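Products > Hand-held grippers > Plenurcombe pistol-grip gripper

Plenurcombe pistol-grip gripper: setup and care

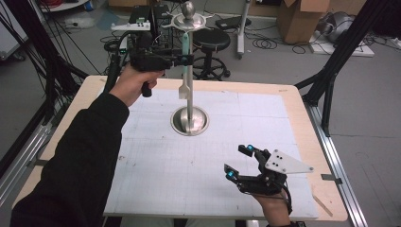

I've been selling and servicing the Plenurcombe for a while now, and most of the calls I get are about jaws that don't line up, so let's start there! The gripper ships with the jaws set parallel, but shipping is rough on everything, and I'd check them before your first session. Close them gently on something straight and upright (I like a metal pole, the way the black jaws are right beside the one at the center of that table) and look for daylight on either side. If you see a gap at the tips, loosen the two pivot screws, squeeze the trigger, and tighten them again while you're still squeezing.

Next up is the tracking bracket on top. It needs to sit flat and it needs to be clean. I wipe mine with a dry microfiber cloth, never anything with alcohol in it, which clouded one of my early brackets so badly I had to toss it. If you take the bracket off for any reason, run the zeroing routine in Drultum again afterward. Yes, every time! I've skipped it and lost a whole afternoon of work.

Cables are the part that wears out. Let them hang down behind the handle with a bit of slack, and don't wrap them around your wrist (I know, it's tempting). The lead is 660 mm from the handle to the first connector. If yours has to stretch to reach your hub, get the Sikora extension and save yourself the strain on the plug. A loose plug usually shows up as the jaw position jumping on screen when you turn your hand over.

For lubrication I use one small drop of Brastiva light oil on each pivot after 10 hours of use. One drop! More than that creeps onto the jaw pads and then nothing stays put. If it's already happened, pull the pads, wash them in dish soap, and let them dry overnight before they go back on.

Pads are good for over 600 hours in my experience, less if you mostly handle bare metal. A spare set comes in the box, along with the hex key and a replacement trigger spring. Changing the spring is fiddly the first time, so do it over a tray.

If you've done all that and it still sticks, send it in. Wojciech Wieczorek does the bench repairs and normally has them back out the door in 3 days. Please put a note in the box telling him what it was doing when it jammed, and leave the bracket attached.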